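Pushing things about with Saoirse Ní Bhriain

By Kieran Lynch
April

I had been promised grippers, so I turned up on Wednesday with a notebook full of questions about grippers. Parallel jaws, suction cups, those soft rubbery fingers that look like something out of a rock pool – I had done my reading. Saoirse Ní Bhriain heard me out very politely, put the kettle on, and told me that for most of the winter she had been working with a rod.

"One rod," she said. "No jaws. It can't pick up a thing."

Saoirse runs the test bench at Daly, a small outfit that tries out robot arms and the bits that go on the end of them for firms who would like to know what they're buying. She trained as a joiner before she went back to college, which might be why she's so at ease with having half of a machine in pieces on the desk beside her tea. Her colleague Malachy Ní Chonaill does the software and was in and out the whole morning, mostly to correct her. I got the feeling this was how every morning went.

I asked the obvious question. Why would anyone testing grippers spend months on something that can't grip?

"Well, that's where I'd start if I was buying an arm," she said. "People come in and they want to see the hand. They want to see it pick up an egg. Grand, you can pick up an egg. But a hand hides an awful lot. If your arm is four millimetres off and you've got a nice wide pair of jaws, the jaws just close and drag the thing into the middle and you never hear about it. A rod won't do that for you. If you're off, you miss, or you clip the corner and the block spins round on you."

So the first stage of every comparison at Daly is pushing. There are small coloured blocks – stars, cylinders, triangular ones – and the arm gets told to move one of them somewhere, or bring all of one colour together, or put this one beside that one. Then the same jobs are handed to the next arm, or the same arm with a different controller, or the same arm and controller with the camera moved. The blocks are cheap and they don't complain.

I said it sounded like a game I'd have played in infants' class. "It is!" said Saoirse, delighted. "And you'd be surprised who's bad at it."

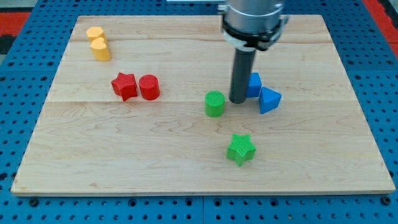
"The star's the one to watch," she went on. "Everybody thinks it'll be the cylinders, because they're round and they'll slide off to one side if you aren't dead behind the middle of them. And they do. But a controller can learn that, it's always the same mistake. With a star you might be pushing on a point or you might be down in the notch between two points, and those are two completely different jobs. In the notch it's lovely, it sits there for you and you can steer it like a pram. On the point it just turns away."

Malachy, passing through with a laptop open on his forearm, said that the triangles were worse.

"The triangles are not worse."

"They're worse for the camera," he said, and went off again.

He had a point, as Saoirse allowed once he was out of the room. When two flat-sided blocks of the same colour end up against each other, the vision side has a habit of deciding that it's looking at one bigger block of a shape it has never met. The rod itself gets in the way too. It comes straight down from above, and whatever's behind it might as well be in Cork. They have tried the camera high up, low down, off to the left and on the arm itself, and she has opinions on all four.

"On the arm is what everyone asks for now. I don't love it for this. You get a gorgeous close view of the block you're pushing and no idea where you're bringing it. Off to one side and looking down at a slant, that's my favourite. You lose a bit at the far end where things look small, but you can see what you're doing."

I wanted to get to the comparison itself, because that was the reason I'd come. Over the winter they had two controllers in, one called Golton and one called Prunero, and both were run on the same arm with the same rod. Between them they got through 1,785 pushes. I asked whether someone had sat and watched them all.

"Dymphna did a good share of them," said Saoirse. Dymphna Scanlon was on a placement with them up to the end of February and has gone back to college, I would imagine with very strong feelings about stars. "You can leave it to score itself, and we do, but somebody has to look, or you end up with a push that's marked as a pass and the block got there by being hit with another block."

Does that count?

"There was a long argument about whether that counts."

(It doesn't, in the end. Malachy wanted it to.)

Golton, as she tells it, is the careful one. It comes down behind the block, has a think, moves a short way, stops, looks and moves again. On a full session of 24 tasks it would finish 23 and take most of the morning over it. Prunero is the one people like when they come to visit, because it keeps the rod moving and makes the thing look alive. It sweeps. It will go for the long push across the board and correct as it goes, and when that comes off it's a pleasure to see. When it doesn't come off, you've a block on the floor.

"I went in wanting Prunero to win," she said. "I'll say that straight out. I'd be watching Golton and I'd want to reach in and do it myself. But then we changed the surface on them, and that was the end of that."

The surface was her own idea, and she is a bit proud of it. Up to Christmas everything had been done on a smooth white sheet. Then she swapped it for a wooden board, maple, with a proper grain and a seam or two running across it, and didn't touch the settings on either controller. "I know wood. I know it isn't the same in one direction as it is in the other. It's a small thing if you're a person. If you've tuned yourself very tightly to a white plastic sheet it's a different planet."

Golton slowed down even more and carried on. Prunero started overshooting at one end of the board and stopping short at the other, and it took Malachy up to eight days to get it behaving again. He told me, when he came back for the biscuits, that a good part of this was his own fault for how he'd set up the friction figures in November, and that I should put that in. So I have.

The knurling on the blocks matters as well, apparently. Smooth blocks skate along the side of the rod, and the ones with a bit of texture to them hold on. They tried both and kept the textured ones. I asked if that was making it easier for the machines and she gave me a look.

"It's making it the same every time. That's a different thing. Smooth ones pick up grease from your hands and by the afternoon you're testing what Malachy had for lunch."

We did get to grippers eventually, I'm glad to say. Once an arm has been through the pushing they'll put on a two-finger gripper from Fatico, which she likes for being dull and easy to clean, and after that a suction cup and whatever the customer has brought in with them. By then, she says, she generally knows what she'll find. An arm that wandered on the pushing will wander with a hand on it, only you'll have to look harder to see it. She had a customer last year, Pádraig Corrigan, who packs soaps and candles and was all set to spend a great deal of money on a very clever hand. He had sore trouble with jars going in crooked.

"He rang me about the hand. I said bring me the arm. There was play in the wrist, you could feel it with your own fingers once you knew. He'd have bought the clever hand and had crooked jars with a clever hand."

And did he buy it anyway?

"He did, of course," said Saoirse. "But he got the wrist done first."

I asked her what she'd tell somebody with a small workshop and a small budget who was thinking about getting an arm and hadn't a clue where to begin. She thought about that for a good while. She said to borrow one before buying one, if there's any way at all of doing it. Find out who answers the phone. Don't go by the video. Bring your own awkward thing, the one in the stockroom that everyone hates handling, and don't let them swap it for a nicer one. And ask them to take the hand off and push something with a stick.

"They'll think you're mad," she said. "That's all right. See what they do, though."

Next on the list is running both controllers again with the lights changed, low sun through the window being a thing that happens in real workshops and never in brochures. Malachy has asked for a blind. She says he can have one in the summer, when they've finished.

Before I left she let me have a go with the joystick. I was told to bring a green star to the front of the board. I got on the point of it, and it turned away.

Words by Kieran Lynch. Corrections and letters to the editor are welcome by post or through the contact page. All text copyright the author. Back to top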